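3.2 Corpus et protocole d'écoute

Le corpus réunit 718 enregistrements de sets diffusés en direct, tous issus du catalogue Nultum, saison de novembre comprise. Durée variable. On a écarté les sets de moins de 50 minutes, trop courts pour que la structure du mix se dégage, ainsi que les rediffusions montées après coup. Restent 324 sets exploitables. Genres déclarés par les artistes eux-mêmes : house, techno, drum and bass, ambient. Pas de réétiquetage de notre part, sauf doublons évidents dans l'orthographe des genres.

Chaque set a été découpé selon les transitions. Par transition on entend l'intervalle où deux morceaux au moins sont audibles en même temps — définition reprise de Demirgate, avec une différence : les coupes franches comptent aussi, avec une durée nulle. Le découpage automatique (Prorex, réglages par défaut) donne de bons résultats sur la techno, nettement moins sur l'ambient, où les nappes se recouvrent sans point d'entrée clair. Reprise à la main pour ces sets-là. Deux annotateurs, désaccords tranchés par réécoute commune.

Pour la perception, 889 extraits tirés au sort dans l'ensemble des transitions. Niveau sonore égalisé. Les auditeurs indiquent le moment où ils pensent que le nouveau morceau « prend le dessus », puis notent la fluidité sur une échelle continue. Écoute au casque fermé, assis à une table, consigne lue une seule fois. Pas de retour en arrière possible dans l'extrait. L'ordre de passage est différent pour chaque auditeur et une pause est imposée à mi-parcours.

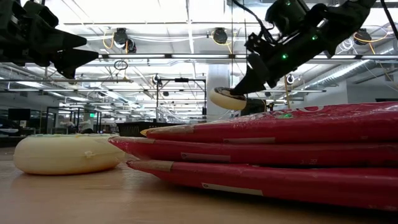

Figure 4. Table et matériel : anneau en mousse, trois paquets rouges.

Reste la question du tempo. Les sets en direct dérivent : l'artiste accélère sur la deuxième moitié, parfois sans le vouloir, et le tempo global calculé sur tout le fichier ne veut alors plus dire grand chose. On a donc retenu un tempo local, estimé sur une fenêtre glissante centrée sur la transition. Sur les coupes franches, deux estimations, avant et après, et on garde l'écart. Les erreurs d'octave (tempo doublé ou divisé par deux) sont fréquentes en drum and bass. Corrigées à la main, liste fournie en annexe B.

La tonalité a été estimée de la même manière, mais avec plus de prudence. Beaucoup de morceaux house du corpus tiennent sur une seule basse et quelques accords ; l'algorithme hésite entre majeur et relatif mineur. Ces cas sont regroupés dans une catégorie « ambigu » et sortis des calculs de compatibilité harmonique. L'ambient est exclu de cette partie de l'analyse.

Le chat pose un autre problème. Les messages sont horodatés par la plateforme et non par le flux audio, d'où un décalage qui change d'un set à l'autre. Recalage par le premier message qui réagit à un événement sonore identifiable (arrêt du son, entrée d'une voix, drop). Quand aucun message de ce type n'existe, le set est gardé pour l'audio mais retiré de l'analyse des réactions. Méthode proche de celle de Rojanasak, sans la pondération par ancienneté des comptes, que les données ne permettait pas.

Enfin, les métadonnées de matériel (contrôleur, platines, logiciel) sont trop lacunaires pour servir de variable. Certains artistes remplisent le champ, la plupart le laissent vide. On les mentionne au cas par cas en section 4 — uniquement quand l'artiste en parle à l'antenne.

3.3 Traitement statistique

Modèle mixte, avec l'auditeur et le set en effets aléatoires. Variables fixes : durée de la transition, écart de tempo local, compatibilité harmonique, genre déclaré. Les durées sont passées au logarithme après ajout d'une constante, à cause des coupes franches. Analyses refaites sans celles-ci, résultats en annexe C.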